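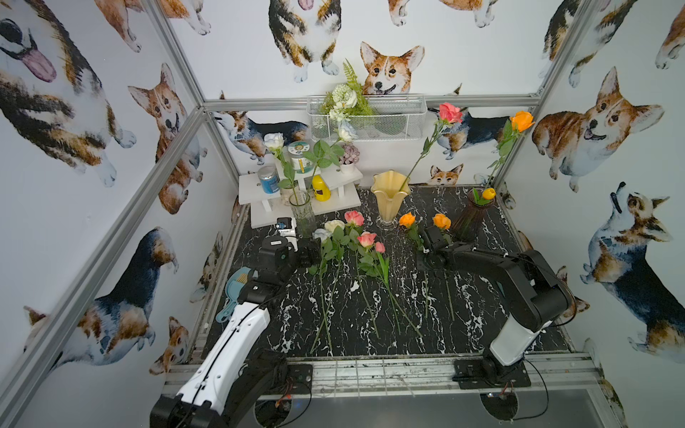
*Long-stemmed roses, still loose on the table, with the corgi wallpaper behind.*

# Pamitz rose stem stripper: two months in

I've been stripping rose stems with a kitchen towel and a paring knife for years, and my thumbs have the scars. So when the Pamitz stripper came up for $15 in October I bought it before I'd finished reading the listing. (It had 2,277 ratings at the time and I read maybe four of them, two of which were about the shipping.)

It's a simple little thing. Picture a big pair of tweezers with a rubbery green grip and a curved metal jaw on each side. You close the jaws around the stem just under where you want the leaves to stay, squeeze gently, and pull down. Thorns and leaves come off in one go and land all over your shoes.

The first evening I hated it! I squeezed way too hard and peeled long strips of green right off the stems, and those roses drooped by the second day. I was ready to send it back. Then my friend Hằng Hồ, who sells bouquets at the Saturday market in Pratstead, watched me do one and told me I was holding it like I was mad at it. Her advice was to let the jaws just rest on the stem and make two light passes. Huge difference. I still nick one now and then on the thick stems, but nothing like that first batch.

## What I like

Speed, mostly. A grocery store bunch used to eat up half a TV show and now I'm finished before the kettle boils. It also gets the tiny prickles up near the bloom that the towel trick always skips, the ones that get you when you're arranging and not paying attention.

The grip is comfortable, and I have small hands. My sister has big ones and she was fine with it too. And it rinses clean, although you do need an old toothbrush for the corner where the jaw meets the handle. Leaf mush loves that corner.

## What bugs me

The spring is stiff. After a big batch my palm was sore the next morning, and if you have arthritis I'd try one in a store first.

It's also useless on thin stems. Spray roses just slide through the gap, and carnations are hopeless, they snap at the joints. I ended up doing those by hand anyway.

And there's the storage pouch. It's advertised as a bonus and it's too short for the tool! The handles stick out the top. I use mine for rubber bands.

I did borrow a Mevham from Hằng for a weekend to compare. That one's all metal, heavier, with a softer spring, and it left the stems a bit cleaner. It costs a lot more though, and it gets slippery once your hands are wet, so I wasn't sorry to give it back. If I did weddings every week I might feel differently.

## A couple of tips

- Strip only the part that'll be under water, plus an inch or so. Roses look bald if you go all the way up.
- Cut the ends after you strip. I had this backwards forever.
- Put down newspaper. I mean it, I found a thorn in a slipper in a completely different room.
- Wipe the jaws dry before putting it away. Mine has one rust spot already, from a night I left it in the sink.

Would I buy it again? Yep, at that price, sure. Four stars, and I'd go to four and a half if they fixed the spring. I'm giving one to my mom with a bunch of yellow roses, and she can keep whatever she likes in the pouch.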